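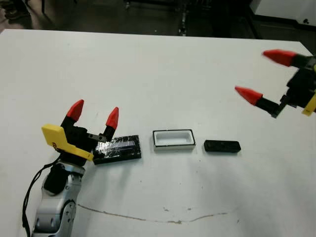
White table, black block, the tray with the black rim, smaller black block

From: Paweena Sriwong
To: Mavham small-spaces list
Date: 5/12/22
Subject: Re: white tabletops, and what do you put on them?

Hi all,

Jumping in on Hanne's question, and sorry in advance for the length (you know me by now). Her message first, for anybody who gets the digest and missed it:

> Hanne Nieminen wrote:
> I've finally swapped the old brown desk for a white one and I love how
> light the room is, but every single thing I put down on it looks like
> clutter. Even a stapler! The pen cup looks like it's waiting for a bus.
> Do you all just live with bare tops? Seija said trays, Reijo said
> drawers, Impi said "paint it back." Also, how do you keep the thing
> clean? I have smudges already and I've had it 3 weeks.
> Hanne

OK, so first of all, welcome to the white table club, Hanne! The smudges are for life. Mine has a matte top and it still picks up faint marks, and they look darker in the evening when the light comes in low from one side. I used to go after them every day with a spray from Laitinen's and a paper towel, and all I got was streaks. Now I use a damp cloth with one drop of dish soap, then a dry cloth, and I do it once a week and otherwise look the other way. Please don't use the scrubby side of the sponge. I did that on my first white desk and there was a shiny patch by my right elbow until the day I gave it away.

On the clutter question, I'm with Seija. Trays! I know Reijo thinks a tray is a drawer for people who can't commit, but I have tried the drawer and what happens is that I never open it. Then in October I pulled everything out and found 26 pens and the warranty for a toaster I no longer own.

The tray I like on a white top is white too, with a black rim. It took me a while to figure out why. A plain white tray kind of melts into the table and then your keys and paper clips look like they're lying loose all over again. A solid dark one is a big hole in the middle of the desk. With the rim you get an outline, and whatever you drop inside the outline looks like you meant to put it there. Same stapler, same pen, and your shoulders come down an inch.

Then I try to keep the other things on the table in one color, and mine is black, to go with the rim. Plain rectangles if possible. A black block on one side of the tray and a smaller one on the other, everything more or less in a row across the middle, and there's still a lot of white left to work on. I put the long shiny one on the left — pure habit, I'm right-handed and I want the space over there for writing. If you're a lefty just flip it. One warning about glossy black, though: it shows dust like you wouldn't believe, so if you hate wiping things, look for a dull finish. I keep an old makeup brush in the windowsill for mine and it gets a swipe when I'm on the phone.

I did go a bit overboard at first and lined everything up with a ruler. Don't do that, you'll end up angry at your own coffee mug. A loose row is fine.

What goes in the tray is up to you, but my rule is one layer. Once things start lying on top of other things, it's time to take it to the kitchen counter and sort it out. Mine gets emptied completely when I do the weekly wipe, and whatever I haven't touched goes back to wherever it came from, or to the box in the hall if it has no home. (The box in the hall is another message. Impi has seen it.)

As for where to buy, Berkeneo has rimmed trays in their kitchen section, of all places, so don't waste your time in office supplies like I did. There's a bigger one at Womberg but measure first, because it eats up a small desk. And if you already own a plain white tray, a strip of black tape around the edge does the job for now. It starts to peel at the corners after a while, so press those down well.

Hanne, what size is your desk, and does it sit against the wall or out in the room? If you can see it from behind, I'd put the cables ahead of the tray on the list. Reijo had a good trick with a curtain wire and I can't find the message anymore, so Reijo, if you're reading, would you send it again?

Paweena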